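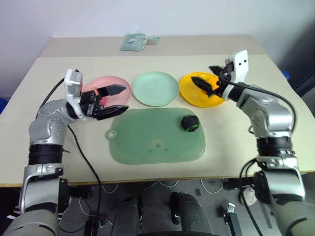

Abb. 3: Weiß-grauer Tisch mit rosa Teller

Oktober 2025 | Ljubica Todorova
2 Kommentare

4. Vorfall auf dem Schulweg melden

Dieser Abschnitt gilt für Schulwegbegleiter mit einem Konto in der Tatier-App. Die Einrichtung des Kontos steht in Abschnitt 2. Eltern ohne eigenes Konto wenden sich an das Schulsekretariat.

ACHTUNG: Tatier ersetzt keinen Notruf. Bei einer laufenden Straftat oder wenn ein Kind in Gefahr ist, zuerst 110 wählen. Die Meldung in der App erst anlegen, wenn die Polizei verständigt ist.

4.1 Meldung anlegen

1. App öffnen und auf der Startseite »Neue Meldung« antippen.
2. Schule und Wegabschnitt auswählen. Für Wutdale sind die Abschnitte Nord, Brücke und Markt hinterlegt.
3. Uhrzeit eintragen. Ist sie nicht genau bekannt, das Feld »geschätzt« ankreuzen.
4. Unter »Beobachtung« notieren, was Sie selbst gesehen oder gehört haben. Angaben anderer Personen kommen in das Feld »Hinweise Dritter«.
5. Personenbeschreibung ausfüllen: Größe, Kleidung, Fluchtrichtung, gegebenenfalls Kennzeichen. Unbekanntes leer lassen.
6. »Prüfen« und danach »Senden« antippen. Die App zeigt eine Vorgangsnummer an. Diese Nummer aufschreiben, sie wird bei Rückfragen der Polizei gebraucht.

Hinweis: Nicht gesendete Entwürfe bleiben 30 Tage auf dem Gerät und werden dann gelöscht.

Hinweis: Seit dem Update vom März wird der Standort nur noch übertragen, wenn der Schalter »Standort beifügen« eingeschaltet ist.

4.2 Fotos und Videos

Einer Meldung können bis zu drei Dateien beigefügt werden. Aufnahmen, auf denen Kinder zu erkennen sind, nicht hochladen. Geben Sie im Textfeld an, dass solche Aufnahmen vorliegen, und übergeben Sie sie direkt der Polizei.

VORSICHT: Verfolgen Sie keine verdächtige Person, um ein Foto zu machen. Bleiben Sie bei dem Kind, bis Eltern, Schule oder Polizei übernehmen.

4.3 Meldung ergänzen

1. »Meine Vorgänge« öffnen.
2. Vorgangsnummer auswählen und »Nachtrag« antippen.
3. Text eingeben und senden.

Der ursprüngliche Text lässt sich nach dem Senden nicht mehr ändern. Erscheint beim Nachtrag die Meldung »Vorgang geschlossen«, weiter mit Abschnitt 5.

Diese Website verwendet Cookies. Einstellungen | Alle akzeptieren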